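Search this site
Search
Enter keywords

February 23, 2022
By the riding association secretary, Urnell

Speaker notes - choosing a local party president. 15 min, leave time for questions

Open: thanks for coming out, roads are bad. Say who I am. Not endorsing anyone tonight, say that twice.

Why it matters. President doesn't set policy. Does run the nomination meeting, signs off on the list, picks where the money goes between elections. Most members never vote on it. Last time 141 ballots out of 877 members. Pause there. Let them do the math.

Two candidates - Urnell side and Swanson side, everybody knows this, don't pretend otherwise. Old split from before the two towns were put in one riding. Don't relitigate the boundary!! Somebody will try.

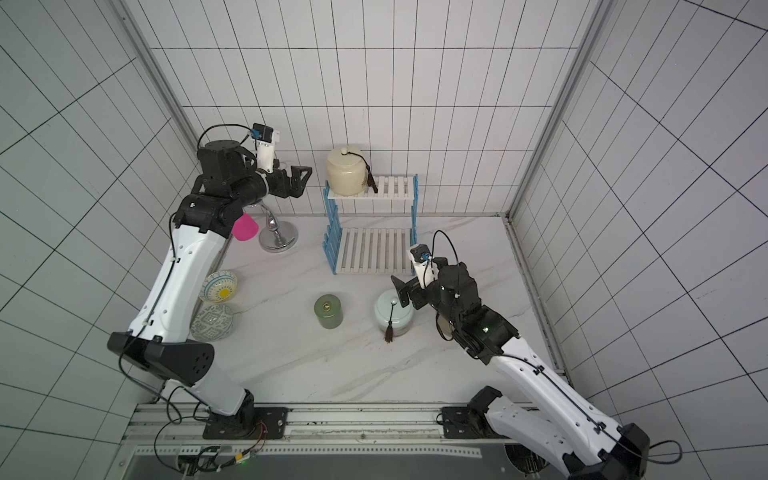 What the rules say: membership has to be paid up 32 days before the vote. Not a month. 32 days. We had people turned away at the door in January over this and they were right to be mad, the notice was badly worded. I wrote part of it. Own that, move on.

Proxy votes - none. Mail ballots - yes, but the request goes in writing. Email counts as writing.

Money bit, keep short. Tromex and Tukex both asked to sponsor the coffee and the hall. Corporate money isn't allowed, full stop, doesn't matter that it's only coffee. Said no to both. If asked wether we'd have said yes to one of them: no.

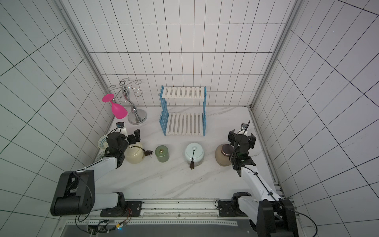 After the vote. Last time the losing side got nothing and half of them stopped paying dues. My suggestion, and it is only mine: winner offers the other one vice-president. Needs no rule change, the executive can appoint. Has been done in other ridings, sometimes badly, the two of them have to be able to sit in a car together.

Younger members - skip if over time. Meetings at 2 in the afternoon don't work for anyone with a job. Move them to evenings, try Swanson every second one. Tne legion hall there has a ramp, ours doesn't.

Likely questions: recount rules (ask in writing, same night). Who counts (one scrutineer per side plus me). Can you run from the floor - no, nominations are closed.

Finish: forms are on the table by the door. Bring the pens back please.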